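Food-handling rules for service robots

From Rerivberg Wiki, the hobby and trade encyclopedia of service robotics. First-person articles are welcome. Last edited 5th September.

Food-handling rules are the house rules, checklists and written standards that say what a robot may touch, and how, when the thing it touches is going to be eaten. I'm Snædís Toft, I've kept this article going for a while now, and I'll admit up front that it leans toward fruit and bread (my two great loves). If you know more about soups, please add a section!

Where the rules come from

Most shops I've visited started with whatever their kitchen staff already followed and then bolted the robot parts on. The set people quote most around here is the Prutwood list, which Yuzuki Sakamoto put together for the test kitchen at Clidport. The first version had 112 rules. It was far too long, people skipped pages, and the current one is down to 79. I still think a few of the old ones should come back, especially the one on sleeves.

Contact surfaces

Anything that touches food counts as a contact surface. That means the fingers, obviously, but also the bowl, the liner in the bowl, and any part of the wrist that could dip below the rim. The Prutwood list wants contact surfaces wiped down before each session and again after any touch on something that isn't food. A lot of teams forget that second bit. If the gripper bumps a table leg, it's dirty, and you stop and clean it.

Liners are a small argument all of their own. Paper is cheap and you can throw it out, but a loose sheet can ride up over the rim and get between the fingers and the fruit. The list allows it, as long as the person at the controls can see the piece being picked. Some folks tape it down, which I don't love, tape near food is its own headache.

Approach and touch

The usual advice for round fruit is to come in from straight above, slowly, and work from the top of the pile down. Pulling from the bottom row is a good way to send citrus across the floor. Contact should be light enough that the peel shows no dent afterward, and the list has you check the first 11 pieces by hand whenever the fingers are changed.
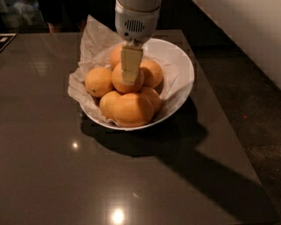
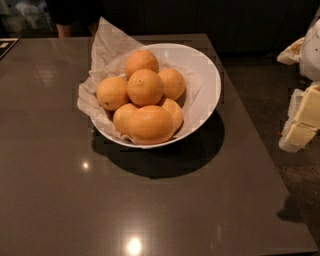
The same bowl of oranges with the arm over the fruit, then with the arm out to the right of the table.

Parking is the other half of it. An arm that isn't picking should be clear of the food, so nothing can drip or drop into it. Where exactly it should wait is left to each site, and you'll find strong feelings on that! I like it off to one side with the fingers down and plenty of space for a person to walk by. Bang, the bakery supplier, writes its own rule and has the arm folded up high instead, and their people swear by it.

People nearby

One person is named as the watcher for each session and stays within reach of the stop button. Anyone else can be in the room, but they keep their hands out of the bowl while the arm is live. Lean in for an orange and the session gets logged as interrupted (yes, even if you're hungry, and yes, I've been that person).

Record keeping

Write down the date, the food, the liner, who watched, and anything that hit the floor. Dropped food is never put back. Clidport had 800 of these sheets in binders by last November, and Yuzuki let me read through a stack of them for this article. The most common note by far was "wiped fingers again."

See also

Gripper cleaning; Soft fingers; Stop buttons; Bread, sliced; Bread, unsliced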